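Brokwood sets equipment budget for second arm station

The cup-handling station at Brokwood will get a second table next year, under a spending plan agreed by the company in August. The plan covers cable management, guarding, spare parts and staff training as well as the arms themselves, and it moves the purchase of a new conveyor back to the following year.

Brokwood supplies and services vending machines and hot drinks counters for offices, colleges and leisure centres. It has been looking at automation for the sorting and restacking of cups, a job now done by hand at the end of each shift. The company has one arm station in its equipment room, and the case for spending more money rested largely on what staff had learned from using it.

Catrin Jenkins, who manages equipment purchasing, said the first station had been bought on a price for the arms alone. "We had a good figure for the arms and not much of a figure for anything else," she said. "The table, the cables, the power, the hand on the end, the time to set it all up — those came in as separate orders over several months, and each one had to be argued for."

The new plan puts those items on one sheet. Each has its own line, with a named supplier and a delivery time, and no order will be placed until every line has a price against it.
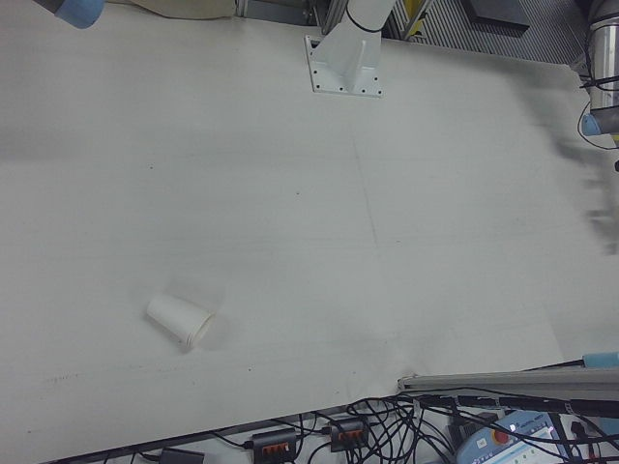 **Equipment and Facilities**

Cups are awkward things to handle. A paper cup weighs very little and gives way if it is squeezed, and one lying on its side has to be approached differently from one standing up. The plan therefore treats the arm and the end effector as two separate purchases. Quotes for the arms have been asked for from Brukby and Brondetti. The hand will be chosen later, after a trial period of 60 days.

Brokwood has kept open the choice between a jointed hand and a plain two-finger gripper. The hand can be used on a wider range of items. The gripper is cheaper to buy and to repair, and spares can be kept on the shelf. Ms Jenkins said the company did not want to settle the matter from a brochure.

"If the simple one does the job on our cups, we'll have the simple one," she said. "The other work we might want it to do is a fair point, but it isn't work we've costed."

The trial will use a fixed set of 200 cups in the sizes Brokwood stocks most often. Staff will record which are picked up and set down again without damage, and how long a full set takes. The same set will be given to each end effector. Suppliers have been told that a demonstration at their own premises will not be counted towards the result, although the company will still send someone to see one if invited.

Power and cabling have been given a line of their own for the first time. The present station's power strips and adapters sit low down by the front of the table, with most of the cable run in the same area. The second table is to be ordered with trunking and a raised shelf for power supplies, and the first will be fitted with the same parts when they arrive. A fitter from Sheikh, the electrical contractor used on the site, is to check the load on the circuit before either job is booked.

The mounting has been looked at too. The arms on the current station are carried on pedestals, and Brokwood wants the second table to take the same bolt pattern so that an arm can be moved from one to the other. Brukby has said it can supply the base plates to a drawing. Brondetti has offered its standard plate with an adapter, at a lower price but with a longer wait. The difference in height between the two would mean setting the working positions again each time an arm was moved, and the plan asks for that time to be priced.

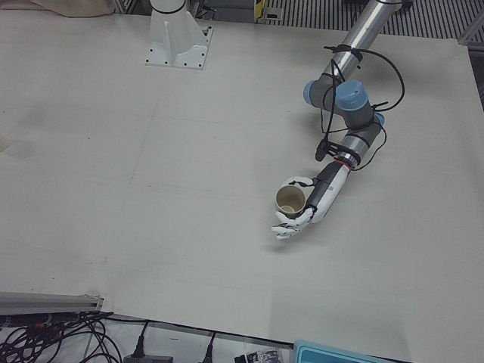
*A jointed hand holding a small cup over the work table at Brokwood.*

Spares take up a larger share of the budget than in the original purchase. The company intends to hold a set of fingers, a wrist cable and a replacement teach pendant on site. At present it orders parts as they are needed, and the longest wait so far was 15 working days for a cable. Ms Jenkins said the cost of holding stock had been compared with the cost of going back to hand sorting for the same period, and that the stock was the cheaper of the two.

Training is the other item to have grown. Two members of the evening team will be shown how to start and stop the station, clear a dropped cup and move the arms back to their resting position. A further two will be trained to change the working positions from the pendant. The courses will be paid for from the equipment budget, as the company found last time that the training budget had already been spent by the time the arms were delivered.

No jobs are to be cut under the plan. The cup sorting is shared among staff who have other duties, and the hours saved are expected to go to machine cleaning, where the company has been relying on overtime. That part of the plan will be looked at again after the second station has been in use for six months.

Almost 15 per cent of the total has been held back for changes. It can be spent on either station but not on the conveyor, which remains a separate scheme. Some managers had wanted the conveyor bought first so that cups could be fed to the arms in a steady line. Others felt that its width and speed could not be chosen sensibly until the trial had shown how fast the cups could be handled, and the second view was the one adopted.

Leasing was considered as well. Brondetti offered a three-year lease with servicing included, and the monthly cost was lower than the company had expected. The terms did not allow end effectors from other makers to be fitted without written consent, however, and Brokwood has asked for that clause to be changed before it looks at the offer again. Brukby sells outright and charges for service visits.

Final quotes are due before the end of the trial. The order for the table and trunking can go ahead separately, as both would be needed whichever supplier is chosen, and Ms Jenkins said she hoped to place it once the circuit had been checked.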